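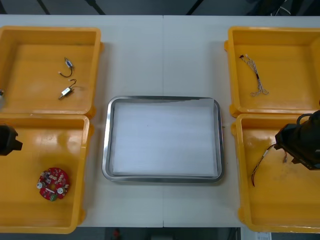 Elaheh Asadi
Parts Handling Lead, Kodavine

Bench Sorting and Small Parts Storage: Frequently Asked Questions
Last updated January 19, 2022

Which bins are approved for bench sorting?
Shallow, open-topped yellow plastic bins. The standard bench layout uses four, two on each side, with a stainless steel tray between them. Deep bins are for bulk stock and stay on the shelving.

Why yellow?
Dark wire and bare metal are easy to find against it. The color carries no meaning about the contents. Status is shown by the tag on the storage box, never by the bin.

Are these bins ESD-safe?
Do not assume so. The ordinary yellow bins are treated as non-dissipative at every site. Populated boards may be placed in them only if the board is already marked as scrap or as a training part. Live stock goes into a dissipative tote, part code 1593-D, which you can request from the Abbasi stockroom.

Can I put more than one type of part in a bin?
Yes, if the parts belong to the same class. Connectors and small wired components may share a bin. Circuit boards are always kept apart from wired parts, because leads catch on the taller components and bend them.

What is the steel tray for?
Parts in transfer. A part goes on the tray when it has left one bin and has not been assigned to another. The tray must be clear at the end of each batch. It is not a storage location and has no entry in Jakora.

Is the steel tray a grounded surface?
No. It is not bonded to anything. Never lay a powered board on it.

How should short leads be handled?
Lift by the housing. Do not pull on the wire or on the plug at its end. Leads under 24 mm are left as they are. Longer leads are coiled once, loosely, with no tie.

How do I classify a small metal part with no legible marking?
Log it as "unidentified, wired" or "unidentified, unwired" and leave it in the bin with the connectors. Solenoids, switches and relays in miniature sizes can look nearly identical. Guessing creates more correction work than an open entry does.

Which way up does a circuit board go?
Component side up, flat on the bottom of the bin. Round boards tend to lean against the wall if they are set down near a corner, so leave a finger's width of clearance. Terminal blocks stay attached.

How many boards per bin?
One layer, no overlap. For most round boards this means a maximum of eight.

Where do the bins sit on the table?
Bins on the same side may touch. Keep the middle open for the tray. On two-panel tables, check that the tray sits level where it crosses the seam.

How are the bins cleaned?
Isopropyl alcohol and a lint-free cloth, after every 1,000 parts logged or when residue is visible. Do not use acetone, which attacks some plastics. The tray may be washed with mild detergent and must be fully dry before use.

A bin is cracked. Can it be taped?
No. Tape edges collect solder debris and hold small pins. Discard the bin and order a replacement through Pundero under "bench consumables."

Who approves a change to the layout?
Send a sketch with dimensions to the parts handling desk. Changes in January are held until stocktaking closes.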